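首页 > 末端执行器 > 电动平行夹爪 > Tellov 木件夹爪组件

Tellov 木件夹爪组件(二指,电动)
供应:Netov
安装与保养说明由 Iqra Rana 编写
页面更新:5月4日 星期一

产品概述

Tellov 是一款二指电动平行夹爪,适合夹取木板、木条和圆棒。它装在机械臂的法兰上,由控制柜供电,不需要压缩空气。手指为黑色,可以单独更换。每套组件附带仿真模型,可以在 Shezi 软件里先走一遍路径,再到真实的工作站上运行。

本页除了介绍产品,还写了安装、调零、日常保养和常见故障的处理方法。以前这些内容在一份单独的文件里,客户经常找不到,所以现在全部放在这里。如果您手上还有一月的旧版文件,请不要再用,里面调零的顺序是错的。

主要参数

驱动方式:电动,丝杠传动
手指数量:2
最大开口:127 毫米
保养间隔:2000 工作小时
质保:3 年(手指和指垫是消耗件,不在质保范围内)
手指颜色:黑色
安装方向:任意
仿真模型:随货提供,Shezi 格式

夹持力可以在控制软件里设定,分为低、中、高几档。具体数值和您选择的手指有关,请看随货的测试单。每一只夹爪出厂前都单独测过,所以测试单上的序列号必须和壳体上的序列号相同。如果不同,请先不要安装,联系我们换单子。

包装内容

夹爪本体
左手指和右手指
法兰转接板
通信电缆和电源电缆
定位销
调零用的垫块
螺丝包
测试单

电缆夹不包括在内。很多客户已经有自己习惯的型号,我们就不放了。需要的话,下单时请在备注里写明机械臂的型号。

关于两根手指

请注意,左手指和右手指不可以互换。螺丝孔的位置是一样的,所以装反的时候螺丝也能拧进去,但是夹持面对不齐,夹薄板时会把板子扭歪。手指根部刻有字母,和本体滑座上的字母对应。安装之前先看字母,比看形状可靠。

指垫有光面和细纹两种。上过漆的木件请用光面。没有上漆的木件两种都可以,我们自己在 Zedmont 的试验间用细纹的,夹圆棒时比较稳。指垫是粘上去的,更换时先把旧胶刮干净,用酒精擦一遍,等它干了再贴新的。贴好以后请放一个晚上再使用。

安装步骤

开始之前,请关闭机械臂电源,并在开关上挂牌。机械臂最好停在手腕朝下、高度到胸口的位置。

先把法兰转接板装到机械臂上。转接板有正反面,有凹槽的一面朝向夹爪。定位销要完全压进去,用手指摸应该是平的。如果销子高出来一点点,后面装夹爪的时候会有缝,这个缝用眼睛不容易看见,但是指尖的位置会偏。

接着装夹爪本体。螺丝按对角的顺序拧,先全部拧到刚刚接触,再分两遍拧紧。扭矩值印在转接板的侧面。请使用扭矩扳手,不要凭手感。我们收到过壳体裂开的返修件,都是拧得太紧。

然后接电缆。通信电缆的插头有缺口,对准以后再推,听到咔的一声才算到位。电缆沿着手腕绕的时候要留出余量,让最后一个关节向两边转到底也不会拉紧。请慢慢地手动转一遍,一边转一边看。电缆磨到关节外壳的话,换一个固定点。

最后装手指。先拧上螺丝但不要拧紧,把手指合到一起,让两个夹持面自己贴平,保持这个姿势再拧紧。这一步最好两个人做。

调零

新安装、换手指、换指垫以后都要调零。

打开控制柜电源,等指示灯变成稳定的绿色。在控制软件里进入"夹爪"页,选择"低力"。把调零垫块擦干净,放在两指中间,点"合拢"。手指碰到垫块会停下,这时点"记录"。取出垫块,再点一次"合拢",让手指直接接触,再点"记录"。软件会比较两个值。显示"通过"就可以保存。

如果显示"偏差过大",先检查垫块是不是放斜了,再检查指垫边上有没有多余的胶。这两个原因占了我们接到的大部分电话。还是不行的话,把手指拆下来重新装。

旧版文件写的是先直接接触,再放垫块。这样做软件也会给出"通过",但是保存的零点不准。按旧版做过的客户,请重新调一次。

在仿真里设置工作站

Shezi 里的模型和实物的外形一致,包括手指的形状和根部的安装座。导入以后,请先核对这几项。

工具坐标。默认的原点在两指中间、指尖的平面上。如果您的机械臂程序把原点放在法兰上,请在 Shezi 里改成一样的,否则仿真里看起来很好,到了现场会撞。

开口值。仿真里的开口要填实际使用的值,不要一直用最大开口。木件之间的空隙常常很小,手指张得太开,外侧就会碰到旁边的板子。我们建议张开到比工件宽一点就够了。

碰撞模型。有"粗略"和"精细"两种。粗略的算得快,适合安排大的动作。靠近工件的最后一段请换成精细。特别是有圆棒或者横档的家具件,粗略模型会把棒和棒之间的空隙当成实心,软件就说路走不通,其实手指可以过去。

手腕视角。模型里有一个朝向指尖的虚拟相机。用这个视角可以检查手指和木件的相对位置。画面里只看得到手指的前部,根部看不到,所以只靠这个视角不能判断手腕会不会碰到东西,请同时打开外部视角。

木纹贴图。随模型提供深色和浅色的木纹材质。材质只影响显示,对摩擦没有影响。摩擦系数要在物理参数里另外填写。有的客户换了贴图以后以为夹持效果也会变,请不要这样理解。光线暗的时候,黑色手指和深色木纹的边界不容易分清,可以把环境光调亮一些,或者把工件换成浅色材质再看。

仿真跑通以后,在真实的机械臂上第一次运行请用最低速度,手放在急停按钮旁边。仿真里没有木屑,没有受潮变形的板子,也没有电缆。

日常保养

木工环境最大的问题是粉尘。细的木粉会跑到滑座里,和油脂混在一起,变成硬的一层。刚开始没有感觉,后来手指合拢时会一顿一顿的。

每班结束以后:用软毛刷把手指和滑座外面的木粉刷掉。可以用吸尘器。请不要用压缩空气吹,木粉会被吹进密封圈里面。

每周:检查指垫有没有翘边、裂口或者发亮的地方。细纹指垫磨到纹路看不清就要换。检查手指螺丝上的标记线,如果线错开了,说明螺丝松过,要拆下来清洁后重新拧紧,再画一条新的线。看一遍电缆外皮。

每 2000 工作小时:打开滑座盖板,擦掉旧油脂,涂新的。油脂的型号写在盖板里面。请不要混用不同的油脂,也不要涂太多,多出来的会粘木粉。盖板的密封圈每次都换新的,密封圈包在配件里可以单独订购。装好以后调零。

工作小时数在控制软件的"信息"页可以看到。更换主板以后这个数字会回到零,所以请在换之前抄下来。

长时间不用时,请把手指停在半开的位置,套上布罩。不要让手指夹着东西放很久,指垫会留下压痕。

常见故障

手指不动,指示灯是红色
多数是通信电缆没有插到位。关电,拔下来,看看针有没有弯,再插一次。

手指能张开,合拢时中途停下
先看滑座有没有木屑卡住。没有的话,看软件里的力是不是设得太低。天气冷的时候油脂比较稠,早上第一次开机可以先空走几遍。

夹住以后工件慢慢往下滑
检查指垫。指垫上有漆粉或者蜡的话,用酒精擦。光面指垫夹没有上漆的圆棒时也会有这个现象,换成细纹。

夹薄板时板子会转
左右手指装反,或者安装手指时没有让夹持面贴平。按上面"安装步骤"的最后一段重新做。

木件表面有印子
把力降低一档。如果印子只在一边,检查那一边的指垫是不是翘起来了。软木上很难完全没有印子,请先用废料试。

仿真位置和现场位置不一样
先核对工具坐标,再核对零点。如果都没有问题,请测量工件本身的位置。木架子用久了会动,尤其是下面没有固定的架子。

碰撞以后的检查

发生碰撞以后,即使夹爪看起来没有坏,也请做一次检查再继续。卸下手指,放在平的台面上,看会不会晃。会晃就说明已经弯了,请换新的,不要敲直。然后用手推滑座(断电状态),全程的阻力应该一样。有一段特别紧的话,丝杠可能受伤,需要寄回来修。最后看定位销,销子歪了,转接板也要一起换。

手指是故意设计成比本体先坏的,换手指比修丝杠便宜得多。建议仓库里常备一对。

返修

寄回之前请先写邮件,写明序列号、工作小时数和故障的情况,有录像最好。收到回复以后再寄。请把手指拆下来单独包好,连在本体上运输容易碰弯。原包装的泡沫请保留。质保期外的返修,我们先报价,您同意以后才开始修。

可选配件

加长手指(左右成对)
光面指垫
细纹指垫
密封圈包
滑座油脂
布罩
备用调零垫块

加长手指到货后请在 Shezi 里换成对应的手指模型。订单确认邮件里有下载地址。原来的夹持力设定不能直接用,手指长了,指尖的力会变小。

问题和建议请寄到产品页底部的服务邮箱,标题请写"Tellov"。中文和英文都可以。

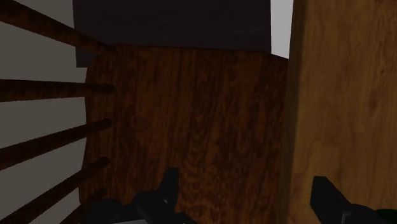
仿真画面:黑色手指张开,前方为深色木纹板,左侧为木棒,右侧为浅色木板。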